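# Wanted: people to try a rollable e-reader at home

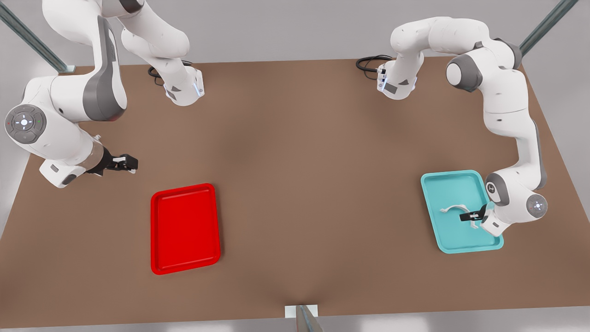
*Computer rendering: two robot arms at the far side of a brown tabletop.*

Tondeteo is looking for 142 people to use a prototype e-reader with a roll-up screen. Each participant keeps the device for the length of the trial and reads on it the way they would on any other tablet.

**What you do**

- Read on the device for at least 300 minutes a week
- Fill in a short online form every week
- Come to our Pliltasgate office twice, at the start and at the end

**Who can apply**

You must be 18 or older and live close enough to get to Pliltasgate. You need Wi-Fi at home. Glasses are fine. People who work for Tondeteo or Grillberg, which makes the screen, can't take part.

**Pay**

$424, paid after the second visit and the return of the device. Parking is free.

The trial runs until the end of April. Prototypes may not be lent, opened or photographed, and you will sign an agreement saying so.

To apply, pick up a form at the front desk or call extension 3159 and ask for the reader trial. Applications are open now.

Posted 4 October 2018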